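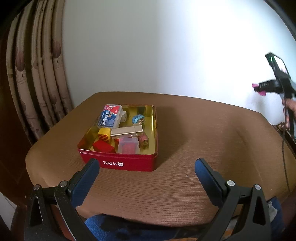 Sosthorpe, September 12, 2020

Our after-school robotics club bought the Makgate hand gripper kit in January, and it has had enough use now for a fair review. We paid 200 dollars for the pair. You squeeze the handle, the two fingers close, and the student gets a feel for what a robot hand can and can't pick up before writing any code.

The blue rubber pads are the best part. They hold a wooden block well and don't leave marks. Smooth round tins are harder. Our usual exercise is to fill the red BAMI tin with small things and have students take them out one at a time without disturbing the rest. The flat metallic bar is the one they argue over, and most of them end up trying it from the end. With the fingers spread wide, there isn't much space to work inside a tin that full, so beginners should start with fewer items.

Assembly took 4 evenings. The instructions are poor, and the drawing for the finger linkage is printed backward. Makgate sent a corrected page when we wrote to them. One pad came loose after 7 weeks and we glued it back on.

The club also tried the Ilgate kit, which is lighter but has a stiff handle that younger students found tiring. If your group is mostly middle school age, I would buy the Makgate. Spare pads are sold separately, and shipping on them is slow, so order a set with the kit.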